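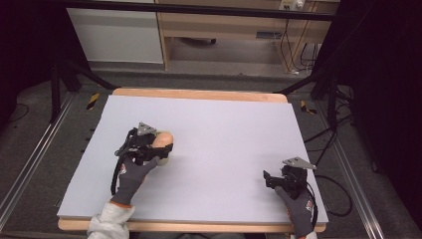
Hand-held grippers in use at a table. The left one has a rounded object between its jaws, the right one is open.

Hand-guided demonstration

Hand-guided demonstration is a way of teaching a robot a task by doing the task yourself while sensors record how you did it. I look after this entry on the Rurnesside robotics wiki, and I've done plenty of demonstrating myself, so expect a few opinions along the way (the talk page is open if you disagree!).

Kinds of demonstration

People usually sort the methods by where the robot is while you work. In kinesthetic teaching you grab the arm and push it through the motion, which is good fun for five minutes and murder on the shoulders after that. In teleoperation you stay back and drive the arm with a joystick, a headset or a smaller matching arm. With hand-held grippers the arm can be left out altogether: you hold a pair of jaws in each hand, pick things up with them, and the recording gets matched to a real arm later on.

I started on teleoperation and I still like it for slow, careful jobs. What you record is something the robot could do, because the robot did it. Hand-held grippers are much quicker, but it's easy to twist your wrist into a spot that no arm on the bench could reach, and then that take goes in the bin.

Working with two hands

Two-handed tasks are harder than they look. One hand often has nothing to do while the other is busy, and beginners let the idle gripper wander all over the place. The learning program can't tell a fidget from a real move, so it copies both. My habit is to park the spare gripper with its jaws open, close to where I'll want it next. Cables need watching too – I've dragged more than one across a board in the middle of a good take.

How many takes

It depends on the task, and anyone who gives you a single answer is guessing. For moving one object from place to place, I got decent behaviour at Warkham with 100 takes. The Selell sorting set has 1478, collected over one very long October, and the folding work at Hollenstein went to 3000 before we were happy with it. Variety counts for a lot. Change the starting spot, the object and the person, and keep your failed grabs in a separate folder with a note on what went wrong.

See also: Teleoperation; Kinesthetic teaching; Gripper calibration

Last edited Mar 17, 2025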